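Chapter 5
Waiting in Line: Why Queues Feel Longer Than They Are

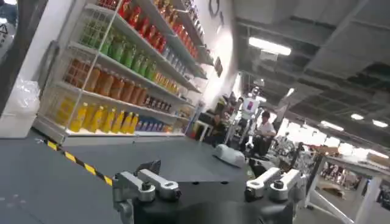
I once spent most of a Thursday afternoon in a post office in a town called Fallitz, holding a padded envelope and a paper ticket with the number 685 on it. The display over the counter said 672. Thirteen people, I thought, that's nothing, I'll be out in time for coffee. I was not out in time for coffee. I was barely out in time for dinner, and by the end I had strong opinions about every person in that room, including a perfectly nice man whose only offense was paying for his stamps in coins.

I tell that story to every class I teach, and every class has a story to tell back. Someone has stood outside a stadium in the rain. Someone has sat on hold with the phone company through the same forty seconds of flute music until they could hum it in their sleep. What interests me is how the stories get told. People almost never say how long they waited. They tell you about the clerk who put up the "closed" sign just as they got to the front, or about the line next to theirs that moved twice as fast, or the family who walked right past everybody because a cousin was holding their spot.

So this chapter has two jobs. In the first half we'll look at lines as a math problem, and I promise the math is friendly (if you can divide, you can do all of it). In the second half we'll look at lines as something that happens to people, with feelings and grudges and a sense of fair play. You'll need both halves. I've seen students design a beautiful system on paper that customers hated, and I've seen a bakery make its customers very happy with a system that was, on paper, a mess.

What you should already know

From Chapter 4 you'll need the idea of an average rate: so many arrivals in an hour, so many customers served in an hour. Go back and look at the bus stop problems if those feel shaky. You won't need anything from Chapter 3, although those of you who liked the dice will find a few old friends in section 5.3.

New words in this chapter

Arrival rate: how many people join the line in a given stretch of time.
Service rate: how many people one server can take care of in that same stretch, if there's always somebody to serve.
Utilization: the share of the time a server is busy.
Balking: taking one look at the line and leaving.
Reneging: joining the line, giving up, and then leaving.
Jockeying: switching from one line to another. You do this at the grocery store. So do I, and I always pick wrong.

5.1 A line with one server

Let's start small. Picture a coffee cart with one person working it - I'll call her Enikő Pintér, after the friend who first got me interested in all this. Enikő can make a drink in two minutes, so she could serve thirty people in an hour if they came at a nice steady pace. Now suppose twenty-four people come in an hour. She has room to spare. In a whole hour she has twelve minutes with nothing to do. Why should there be a line at all?

Stop here and think about it before you read on. Write your answer in the margin if the book is yours.

The trouble is in the words "nice steady pace." People don't come that way. Four of them come out of the same meeting, and then there's no one for ten minutes. Enikő can't make drinks during the quiet spell and save them up for the rush. Those idle minutes are gone, and the four people from the meeting still have to be dealt with one at a time. On top of that, one of them wants something with three kinds of milk. Her two minutes was only ever an average.

Whenever arrivals are bumpy or service times are bumpy (and out in the world it's usually both), you get a line even when there's enough capacity to go around. Please underline that. It's the one idea from this chapter I'd want you to remember in ten years.

There's a second surprise behind it. Enikő's utilization is twenty-four out of thirty, or eighty percent. Say business picks up and she gets twenty-seven customers in an hour. That's only three more people, and her utilization goes to ninety percent. You might guess that the wait gets a little worse. Under the usual textbook assumptions, which we'll lay out in section 5.2, the average time spent standing in line goes from eight minutes to eighteen. Three more customers, and the wait more than doubles! Bring her up to twenty-nine and it climbs to fifty-eight minutes. At thirty the formula gives up and tells you the line grows without any limit.

I remember not believing this the first time I saw it. I went home and worked it out with a pair of dice and a pile of dried beans on the kitchen table, and the beans piled up just the way the formula said they would. You'll do the same thing in Activity 5A, so start saving beans.

A word about managers

Sooner or later you'll meet a manager who's proud that his staff are busy every single minute. My old boss, Zsolt Szilágyi, was like that when he ran the returns desk at a department store called Santoro. He hated to see anyone leaning on a counter. He'd cut the schedule until nobody leaned, and then he'd wonder why the line went past the umbrellas and out to the elevators, with people setting down their bags and going home. Zsolt was a smart man and good to work for, and he came around in the end. One November he put a second person on the desk from lunch until close. She leaned on the counter quite a lot. The line mostly stayed short of the umbrellas.

I still have the notebook where I kept a record of that month: 1,437 returns, each with a time in and a time out, in my terrible handwriting. We'll use parts of it for the exercises at the end of section 5.4. Some of the entries are smudged, and I've left those blank in the tables. Part of the exercise is deciding what to do about them.

Before you go on

Sometime this week, stand in a line on purpose. A short one is fine. Note when you join it, and guess how long you think it will take. When you get to the front, write down how long you feel you've been there before you check the time. Bring all three numbers to class, along with anything you caught yourself muttering about the person ahead of you. We'll put the whole group's guesses on the board and come back to them in section 5.5, when we get to the airport at Ditarham and its very long walk to the baggage claim.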